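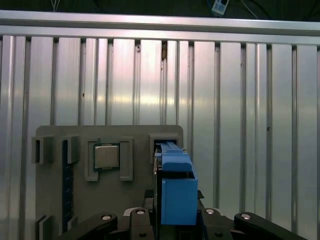
Aluminum work surface made of parallel strips with recessed channels, with a gray fixture board at lower left

A slotted work surface is a bench top or machine bed with long parallel grooves that let fixtures, stops and clamps be fastened at different points along its length. Most modern examples are made of aluminum profile, laid side by side and closed at the ends by a cross rail. They are used in light assembly, electronics work, inspection and teaching.

Construction

The strips may be of one width or may alternate between broad flat faces and narrow ridged ones. The flat faces carry the load, and the channels between them accept nuts or sliding blocks. Brushed aluminum is common and is often left unpainted.

Cast iron beds with slots were in use in machine shops by 1892. Aluminum versions came later, as extruded profile became cheap enough for benches. The Trumia bench system, sold in 71 lengths and widths, and the Karagiannis plate are two of the better known types.

Fixture boards

Small parts are seldom clamped to the strips directly. A fixture board, a flat plate with raised features shaped to the work, is laid on the surface and holds the parts in position. Boards for computer components commonly have brackets or pockets for processor chips and similar pieces. The Fidach catalog lists 156 board patterns in 3 thicknesses.

Care

Open channels collect debris, particularly where they meet the end rail. Loose matter is removed with a narrow brush or a vacuum nozzle, working along the groove toward its open end. Residue that remains is wiped out with a damp cloth. Steel wool scratches the brushed finish and should not be used.

Last updated: Saturday, November 26, 2022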